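Chapter 3
What Your Shoes Are Made Of, and Why They Wear Out

9 min read

I ruined my first good pair of shoes in a single January. I had moved to Pollambridge for a job, I walked everywhere, and the sidewalks were salted so heavily that my socks had white rings on them by lunchtime. By the end of the month the left sole flapped when I climbed stairs. I was furious with the shoe company, and it took me years (and a lot of reading) to see that I'd picked the wrong materials for the way I was walking.

So this chapter is about materials, and we're going to start at the ground and work up. In Chapter 2 we looked at the foot itself, all those bones and the arch that ties them together. Keep that picture handy, as we'll need the heel strike again when we get to cushioning.

Rubber is the obvious place to begin. It grips, it bends, and it puts up with being dragged over concrete thousands of times a day. Soft rubber grips better and wears faster - hard rubber does the reverse - and every sole you've ever walked on is somebody's best guess at a spot between the two. Then there's the pattern. Grooves give water somewhere to go, and small raised shapes bite into loose dirt.

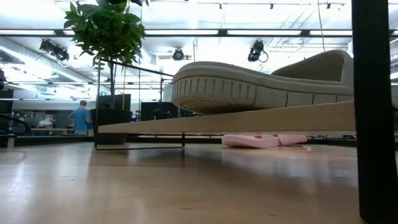
Figure 3.1 A canvas shoe on its side, with grooves around the rim of the sole and a cross-hatched tread underneath.

Canvas is a different story altogether! It's a plain weave, threads going over and under each other, and it breathes nicely and dries fairly fast. What it doesn't do well is rub. Bend a piece of canvas back and forth in the same place and the threads saw at each other until one gives up, usually near the little toe.

My old teacher Eilidh Cruickshank kept a box of dead shoes under her desk and made us guess how each owner walked. I was terrible at it. Try it with your own closet before you read Section 3.1, and write down where each pair is thinnest. We'll use your notes in the exercise on page 318.

Contact the publisher | © 2022 Zeltano Press | Back to top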